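What I did in the robot lab this term

My project partner was Fouad Alaoui and our advisor was Eglė Ķēniņš, who let us have the kitchen table setup at Trelley most afternoons (and a lot of Friday evenings, sorry to my roommates). The question we picked sounded small: if you train a policy on a messy table, does it matter whether the mess stays the same between demos? I figured it had to. Fouad bet me a coffee it wouldn't.

We recorded 400 demonstrations by teleoperation and threw out the bad ones, mostly dropped connections and a few where I bumped the pedal, which left 369. Half the sessions used what we called the fixed layout, where the clutter goes back to its marked spot every time. The other half used the shuffled layout, where a little script I wrote told us where to put everything. Resetting the shuffled one is so slow! You read a line, move a cup, read a line, move a plate, and by the end of an evening you're dreaming about toy fruit.

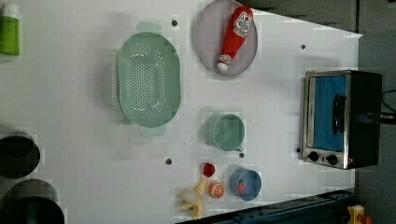 We trained the same network on each half, 2000 steps for the quick checks and much longer for the real runs, using the Hurance training scripts that last year's group left behind. I changed almost nothing in them except the image crop, which was chopping off the near side of the table. That took me two days to find and I'm still a little mad about it, because the loss curve looked completely fine the whole time.

For scoring we kept it simple. A trial counted if the policy finished the task inside the time limit with no help from us. Fouad ran the trials and I scored them from the recordings without knowing which policy was which. Eglė insisted on that part, and I'm glad she did, because when I watched live I kept wanting to give my favorite one the benefit of the doubt.

One more thing about the objects. We left the plate, the cup and the colander in for every session in both layouts, since they're big and they block the view in different ways. The small toy foods were the ones Fouad wanted to drop, to save reset time. I talked him out of it, and I think they mattered, because the fixed policy got confused mostly when the small stuff moved.
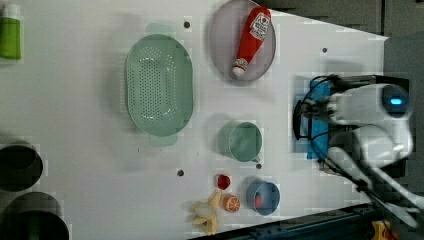
Figure 2. Gripper over the blue cloth, with the colander, plate and toy foods on the table.

So, the result. On the fixed layout the two policies were close enough that I wouldn't claim a difference. On new layouts the shuffled one was clearly better, and the fixed one tended to hover and then drift toward wherever things used to be. Fouad paid up (it was a pretty bad coffee).

I don't want to oversell it. We only had one table, one robot and one set of objects, and both of us got better at teleoperating as we went, so the later demos are smoother. We alternated layouts by session to even that out, but I never checked how well it worked. If I had another month I'd rerun the whole thing on the Yüksel bench down the hall, where the lighting is different, and try shuffling only the small objects. The script and my layout lists are in the Pladdale folder on the lab drive, and the README covers the crop setting, so please read that before you train anything.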